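## 4. How amendments travel through a small council

We turn now to the part of the work that took us longest, and that we enjoyed most, which was following proposed amendments from the moment somebody writes them down to the moment they are accepted, softened, withdrawn or simply forgotten. The two councils, Lullthorpe and Erkgate, work under nearly identical standing orders, and a reader who had only the rule books to go on could be forgiven for expecting the same results from both. Over the period we studied, 1320 amendments were tabled in the two chambers together, and we read every one of them, along with the minutes of the meetings where they were discussed.

### 4.1 The enabling clause and its uses

Most of the ordinances in our material contain what members in both towns call the enabling clause, a short paragraph that lets the executive fill in details later by written order. Everybody we spoke with agreed that some such clause is needed. A parking ordinance can't list every curb, and a council that met to approve each change of a street sign would soon do nothing else. The trouble begins when the clause is written so broadly that the details left for later include matters most residents would think of as the substance of the law, such as who pays, who may appeal and how long a permit lasts.

In Lullthorpe an order made under the clause lapses after 90 days unless the full council votes to keep it. Erkgate has no such limit. When we asked Theda Nolte about the difference she was kind enough to go back through her own papers with us, and she traced it to a single evening in November, when the Lullthorpe members agreed to the time limit late in the meeting and with very little debate. The Erkgate members had the same text in front of them the following month and set it aside for further study, where it has remained.

We don't want to make too much of one evening. Still, the effect on later bargaining is easy to follow in the minutes. Lullthorpe members who dislike an order know that it will come back to them, and so they tend to let the ordinance pass and save their arguments. Erkgate members have only the one chance, and they use it — often at great length, and often by tabling amendments they don't expect to win.

Figure 3. Wood-grain surface, amber and dark brown.

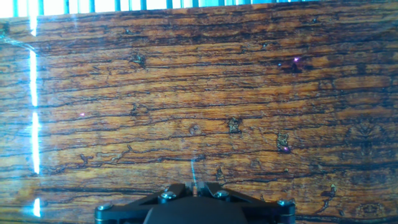 ### 4.2 Amendments that are never voted on

It would be natural to judge a council by the amendments it adopts, and a good deal of earlier work does just that. We started out the same way. What changed our minds was a conversation with Eduardo Antunes, who pointed out that the amendments he was proudest of had all been withdrawn. Each one had been dropped after the executive gave an assurance from the floor, and in his view the assurance had been worth more than the wording.

We therefore went back and coded assurances separately. An assurance, for our purposes, is a statement made by a member of the executive during debate, recorded in the minutes, that commits the executive to using a power in a certain way or to leaving it alone. Where the minutes were unclear, two of us read the passage independently and then talked it over, sometimes for longer than the passage deserved.

The pattern is a cheerful one in Lullthorpe, where assurances are mostly repeated in the order itself when it is finally made. In Erkgate they're harder to trace. The Vieira ordinance on market stalls is a case in point. It drew a petition with about 500 signatures, and the sponsor withdrew her amendment on appeal rights after being told that no stallholder would be refused without a hearing. The order that followed says nothing about hearings. It may be that hearings were held all the same, as we had no access to the case files, and we'd ask readers to bear that in mind.

Figure 4. Wood surface with wavy grain.

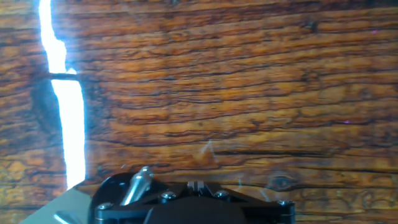 Zulmira Cardoso, commenting on a draft of this section, felt that we had been too gentle here: an assurance that doesn't reach the written order is, she wrote, "a courtesy between colleagues, and the stallholder was never in the room." She would have us count the Vieira amendment as a defeat.

We have some sympathy with that reading, and Section 6 reports the results both ways. For the main analysis we kept the two outcomes apart, partly so that our coding can be compared with the earlier study of the Belov ordinance, and partly out of respect for the members themselves, who draw the line where we do.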